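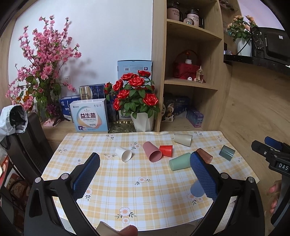 Plastic cups on a flowered tablecloth.

Policy Writer, Automated Decisions
City of Hutport, Office of Digital Services
Full time, two-year term, on site with some give

The City of Hutport is hiring one person to help write the rules for how it uses artificial intelligence. We already use a fair amount of it. The rules are what we're short on.

Last year the city council asked each department to list every piece of software that scores, sorts, ranks or predicts anything about a resident. Most departments replied that they had none. A second request, worded more carefully, brought in a list long enough to need its own index. It includes the parking appeals sorter, the system that decides which potholes are urgent (opinions differ), and a chat assistant on the permits page that spent part of the spring recommending a form we retired.

The council then opened a public comment period and received 2,174 comments. Of these, 2,051 concerned the parking appeals sorter. We have read them all, and so will you.

What you'll do

Draft the city's first public register of automated systems, in words a person waiting for a bus could follow.

Write the review questions a department has to answer before it buys anything with "smart" in the name. The current version runs to 31 pages and has been completed once, by its author. We would like five pages, and we would like them used.

Sit in on vendor demonstrations and ask what happens when the system is wrong. You will hear that it is rarely wrong. Ask again.

Work with Joven, the outside firm checking our existing tools for uneven results between neighborhoods, and turn its findings into something the council can vote on.

Look after the pilot agreement with Plerier, which supplies the translation software at our service counters. The contract comes up for renewal in May. You'd be writing the recommendation, and we have no preferred answer.

Answer letters from residents who want a person to look at a decision again. There is a template. Please replace it.

What we're looking for

You write clearly and can show us. You have spent at least three years in public policy, law, auditing, journalism, library work or some other job where being vague got you in trouble. You can read a technical document without either panicking or falling in love.

You don't need to code. You do need to be able to say "I don't understand that slide" in a room full of people who are nodding.

Spanish or Portuguese would be very useful. Knowing how city purchasing works would be a pleasant shock.

What it's like here

The office is five people on the third floor of the Kaneko Building, above the tax counter. The elevator is dependable in the mornings. Council meetings run late twice a month and you get the hours back, in practice as well as on paper. You can work from home two days a week once you've settled in.

Pay follows the city's Grade 14 scale, with health coverage, pension and the standard leave. There is no stock, no bonus and no ping-pong table. You'd have a window, which faces the parking structure.

How to apply

Send us a resume and one page, 500 words at most, explaining an automated decision that affected you or someone you know, and what you would have wanted to be told about it. Skip the cover letter. If your page was written by a chatbot, say so and tell us what you had to fix.

Applications go through the jobs page on the city website, where you will be asked to upload your resume and then type the whole thing in again. We have raised this with the vendor.

A person reads every application. Interviews are held in the Kaneko Building or by video, and we send the questions the day before. If you need an accommodation at any stage, note it on the form or call the front desk before 4 p.m.

The City of Hutport is an equal opportunity employer. The position stays open until filled.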